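Two Grippers, One Yellow Cube, and Most of My Saturday

I promised a follow-up to the controller post, and then the controller post got so many comments about grippers (and hardly any about the controller!) that I decided to go where the interest was. So pour yourself something. I've been comparing two grippers in simulation for a couple of weeks now, in the evenings mostly, and I have opinions.

For anyone new around these parts, I do my tinkering in Simbridge, which is a little simulation setup I've been nursing along on my desktop. It loads an arm, a room, a few things on a table, and then I can swap grippers and camera views without buying anything or pinching my fingers. My savings account is very fond of it.

The two candidates are the Briltine and the Castunon. Both are two-finger models, both bolt onto the same arm in the simulation, and on paper you'd have a hard time telling them apart. The Briltine closes quickly and lets go quickly. The Castunon takes its sweet time at both ends. I went in assuming I'd love the fast one, because I am not a patient person, and my family would be glad to confirm that for you.

The job was as plain as I could make it. Pick up a cube from the table, lift it a bit, set it back down near the plate, let go, back away. I like a cube for this kind of thing because the flat sides show you right away when a grasp is crooked. A ball will forgive you. A cube tattles. And I put a plate next to it so the arm would have something to be careful about, which matters a lot more than I thought it would when I started out doing this with a bare table.

I ran the whole job 143 times with each gripper, moving the starting spot a little for every run. I also kept two views going the whole time, one from off to the side of the table and one close in by the fingers, since half of what I wanted to learn was which view I'd trust if I could only keep one. 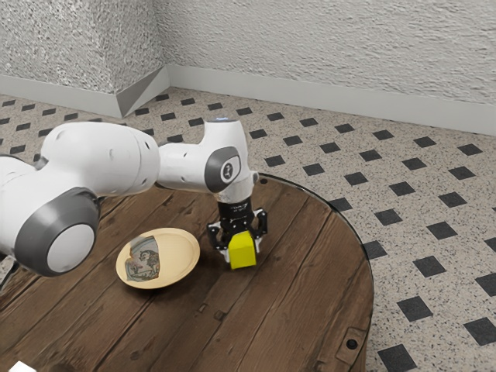 The view from across the table, with the cube in the fingers.

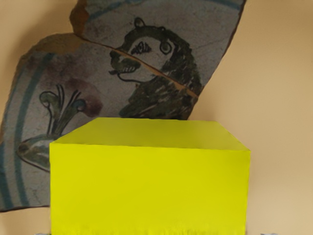

Posted by Lei
Hobby roboticist and keeper of this blog

I love how differently those two views treat the same yellow cube. From the side it's a little thing, and what you notice is the long white arm and how much table there is. Up close it turns into a great big yellow block, and the fingertips barely peek in at the bottom. The first time I switched over to the close view I thought I'd set the cube to the wrong size and went digging through my settings for ten minutes before I caught on. I'm leaving that in here so somebody else can skip the digging.

The backdrop in the close view is a broken piece of painted plate with an animal head on it. I've gone back and forth on whether it's a lion or a bear. It has teeth and a fine shaggy mane, so I lean lion, but I wouldn't bet lunch on it. What I can tell you is that all those dark brushstrokes are a nice stern test for anything that has to find edges. The far edge of the cube's top runs right up against the mane, and my edge finder kept wanting to follow the painted lines instead. Switching it over to look for color first cleared up most of that. Bright yellow is a gift, and I'll be sorry when I move on to gray parts.

Now for the numbers, which I know some of you scrolled straight down to find. Hello! The Briltine gave me 86 clean runs out of 143. The Castunon gave me 102. By clean I mean the cube ended up where I asked for it, sitting flat, with the plate left alone.

I was surprised enough that I went back through the Briltine's bad runs one at a time, with a bowl of popcorn. Very few of them were dropped cubes. Mostly it was the release. Those quick fingers open with a bit of a kick, and if one of them lets go a hair before the other, the cube gets a nudge and lands turned. In 37 runs it was turned far enough that I could see it from the side view without measuring anything. The Castunon opens so slowly that the cube just sort of stays put and minds its business.

You can calm the Briltine down, to be fair to it. There's a speed setting in the controller, and at half speed it behaved a good deal better over the handful of runs I tried. But then it's about as slow as the Castunon, and I'm back to wondering what I was so excited about. If you're sorting things into a bin and don't care which way they face, I'd still pick the Briltine and never look back. For setting things down neatly beside something you'd rather not bump, I'm a Castunon person now.

As for the cameras, I can't give up either one. The close view is wonderful for the last little bit, when you want to know how the cube sits between the fingers, but it's hopeless for telling you where you are. The side view is the reverse. I can see how far the gripper is from the plate and whether the elbow is about to do something silly, and then right when it gets interesting the gripper hides half of what I want to look at. If someone made me choose, I'd keep the side view for debugging and the close one for running, and then I'd complain about it - probably here.

One small warning if you try this at home. Check the height of your tabletop before you blame the gripper. I had mine off by a sliver for the first evening, and the fingers were stopping a touch too high and grabbing the cube by its top edge. Every grasp looked fine from the side and felt wrong in the numbers. I threw out that whole evening's runs, grumbled a while, and started over, so none of those are counted in what I gave you.

Next up I want to try the Castunon with softer fingertip settings and something taller than a cube, maybe a little cylinder if I can get it to stop rolling off. I've also been asked to share my speed settings, and I will, once I've cleaned up the file and taken out the notes to myself. Some of them are not very polite.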